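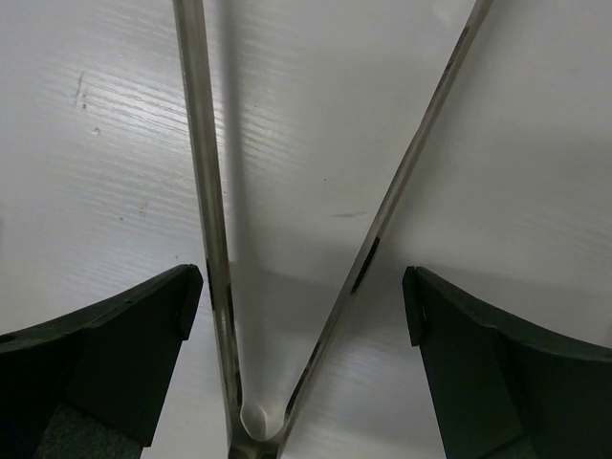
Figure 2. Wrist view, open-day station. Two transparent rods between the fingers.

March — Tariq Baloch, Sandrine Baudry

4.2 Open day at Druvelville
Ran the rod task for visitors, Thursday, doors at 5. Same gripper as in Section 3, white table. Clear parts are hard for the wrist view: edges show mostly as thin grey bands, table grain visible through the left rod. Dark streaks too, probaly finger reflections. Trials from the day kept out of Table 2.

Comments
G. Sabatier: Was the Dirkum light on?
Jacqueline Poulain: good visit, want teh trial log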